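4. Preparing the garments before folding

This section is for short-sleeved T-shirts and similar light knitted tops. For shirts with buttons, please see section 5. For trousers, see section 6.

You need a flat surface which is bigger than the shirt when it is fully opened. A bed with a plain sheet is good. A table is also good, if the edge is not sharp. Before you start, take the Primeck folding board and the Pliltero lint brush out of the box and put them where you can reach them without walking.

4.1 Checking the garment

1. Take one shirt from the pile. Do not take several at the same time.
2. Feel the fabric at the underarm and at the hem. These places dry last. If they are still damp, hang the shirt again.
3. Look which side is outside. On the right side of the fabric the seams are hidden. On the wrong side you see the thick stitching along both sides and the edge of the hem turned toward you.
4. If the right side is outside, continue with 4.3. If the shirt is inside out, continue with 4.2.

Note: Many people wash their T-shirts inside out to protect the print. We recommend this too, but the shirt must be turned before it goes on the board. A shirt which is folded inside out must be opened and folded a second time.

4.2 Turning the shirt

1. Lay the shirt on the surface with the neckline away from you and the hem close to you.
2. Pull the side seams apart until the body lies open. Small wrinkles over the chest are not important at this moment.
3. Find the end of each sleeve. When a sleeve is doubled over or bunched, open it first. Hold it at the hem and not in the middle, where thin knitted fabric can stretch.
4. Follow one side seam with your fingers from the sleeve down to the bottom hem. If it makes a bend, the body is twisted. Pull softly at the lower end of the seam until it comes straight.
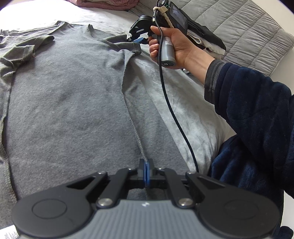
5. Open the bottom hem and put one hand inside, up to the shoulder. Take the shoulder seam together with the top of the sleeve.
6. Pull it back through the body and out at the bottom hem. Go slowly at the neckline.
7. Repeat with the other shoulder.
8. Put your hand into each sleeve once more and push out the corners. The sleeve hem should lie flat, with no second layer inside.
9. Hold the shirt at both shoulders and shake it 3 times.

Caution: Do not pull at the collar to turn the shirt. The collar ribbing loses its form and it does not come back after washing.

Caution: Take off rings and bracelets before steps 5 to 8. An overlocked seam has loops of thread which can catch on them.

4.3 Smoothing

1. Lay the shirt down again, front side to the surface.
2. Put the collar in order. Both sides should lie at the same height, without a peak or a loop standing up.
3. Smooth with the flat hand from the middle to the side seams, and then down to the hem.
4. Use the lint brush if necessary. Brush only in one direction.
5. Let the sleeves lie open to the left and right. They are folded later, in section 4.4.

Note: If a wrinkle does not go away with the hand, it will also not go away in the drawer. Iron the shirt first and let it become cold before you continue.

4.4 Placing the board

1. Put the board on the back of the shirt, with the upper edge directly under the collar. The board is 23 cm wide and fits most adult sizes.
2. Check that the same amount of fabric is visible at both sides.
3. Fold the first side over the board, then lay the sleeve back along the edge. Do the same with the other side.
4. Bring the bottom hem up to the collar and pull the board out.

Caution: Do not iron on the board. The surface becomes soft from heat.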